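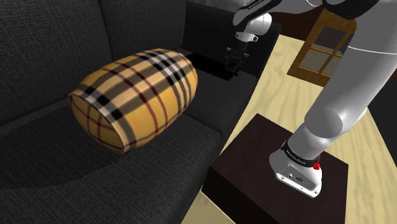 I've been trying to learn to nap. My doctor suggested it back in the spring, and I laughed, having always been the sort of person who lies down for twenty minutes and gets up having mentally reorganized the garage. But I turned sixty this year and the afternoons were getting long and foggy, so I decided to give it a proper go.

My friend Trudy Mudgway has napped every day of her adult life (she did it in her car when she worked at Goodwin, with a towel over the steering wheel!) and she was very firm with me. No bed, she said. A bed is a commitment. You want the couch, shoes off, one lamp on, and something dull on the radio. I tried a ball game first and that was a mistake, so now it's usually a man talking about soil.

The first week was hopeless. I lay there listening to the refrigerator and thinking about Abelardo Salazar, who borrowed my good ladder two summers ago and moved to Brakholm with it. By the second week I was drifting a little, mostly around the point where the soil man gets to compost, and on day 14 I went out completely and woke up with my cheek creased like a road map and no idea what year it was.
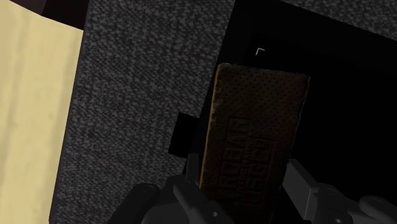 I've learned that waking up is its own skill. If I go past half an hour I'm cross until supper, so I set the kitchen timer and put it far enough away that I have to stand up to stop it. Then I want a cup of tea and something sweet, and I've quit arguing with myself over that. My grandmother called it "coming back to the table," and she had a plate and a napkin set out before she ever lay down, so I've started doing the same.

Kuo-hua Ko from my walking group wants to know if it hurts my sleep at night. So far, no, provided I'm up by three. We're going to compare notes in September, when his grandkids are back in school and his house is quiet enough to try it. I've already told him about the soil man.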